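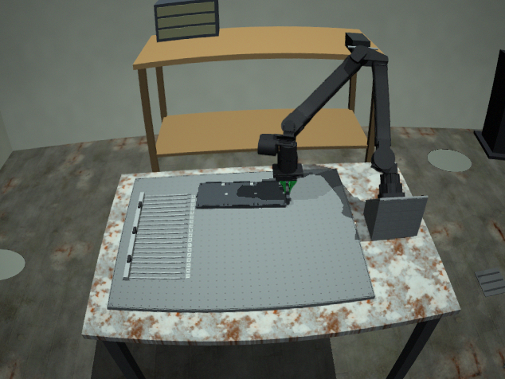
Reading time: 2 min

Courses > Industrial Automation > Unit 12 > When the Gripper Misses

The case for this unit is the Fenillow cell, which we use in simulation only. The arm has to take a dark module by its right end, lift it from the perforated board and bring it to a second position. In September the task was run 2968 times with small changes in the start conditions. In 2757 of these runs it went well. A further 211 runs failed, and almost all of them failed in the same way: the fingers closed too high, slipped off the end of the module and pushed it against the rack.

What the log said

The log reported "grasp complete" in every one of the failed runs. This is the part I ask you to think about first. The controller of the cell, Skesonent, considered a grasp complete when the fingers reached their commanded width. It did not check whether something was between them. A finger that closes on air also reaches its width, so the arm went up and continued the program with nothing in the gripper.

Where the error came from

The height of the board was written in two files. One file was corrected when the model of the table was changed, the other was not. The planner read the new value and the grasp routine read the old one. The difference was small - less than the height of the module - and for this reason most of the runs still succeeded. Please notice that a larger error would have been found on the first day.

The second weak point is the position before the descent. With the gripper waiting over the end of the module, the points of the green fingers point down at the end of the module. If the approach is also turned by a few degrees, one finger touches before the other.

What was changed

The Murum group removed the second file. A grasp is now accepted only if the fingers stop before the commanded width and a contact force is present. If not, the arm opens, goes back up along the same line and raises a fault. It does not try again by itself.

For the exercise

Open run 474 in the Bagheri viewer and find the moment when a person next to a real cell would first be able to see that something is wrong. Compare it with the moment when the old controller would stop the arm. Write down both times, and explain in half a page which signal you would use to stop earlier. Bring your plot of finger width against time, printed or on a laptop.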